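So I finally made it to the Trimiven open day! I've driven past that factory for years (it's the long brick one behind the Jildale feed store) and always wondered what went on in there. Lids, mostly. Lids and kettles and enamel pans, and the smell of hot metal the second you get through the door.

Our guide was Wai-kit Siu, who has worked the enamel line since high school and talks faster than I do, which my husband would tell you is a feat. He took us past the presses first. They gave us foam earplugs and I still felt every thump in my teeth. Then the dipping room, where the pans get their coat and hang on hooks like laundry, and then the furnace, where we had to stand behind a yellow line and everybody's glasses fogged up.

My favorite part was the color room. It's tiny! One woman, Tahmineh Farahani, mixes all the test batches, and she has 203 sample chips on the wall going back to the first owners. She let us vote on a blue for next May. I voted for the greenish one and lost badly.

Lunch was in the loading bay. Chili, cornbread, coffee for 50 cents. Get there before noon, because the line went clear out to the parking lot and the cornbread ran out while I was holding my tray.

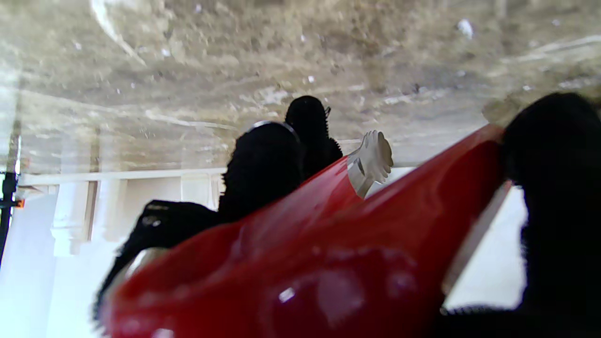 The seconds shop is at the far end, past the restrooms, and I had promised myself I'd only look. Well. I came home with 2 saucepans and a colander with a chip on one foot, and I'm not sorry. Cash only, and bring your own bags.

Next open day is in the spring. Wear real shoes.

14 shares | 3 comments

Skye Skinner
My grandma worked the presses there! She never did get her hearing back.

Ho-yin Yen
Is it okay for kids? Mine is 7.

Naheed Paracha
Ours loved it, but the presses are LOUD. I voted for the greenish blue too!

Contact | © 2019 Dolano Day Trips | Back to top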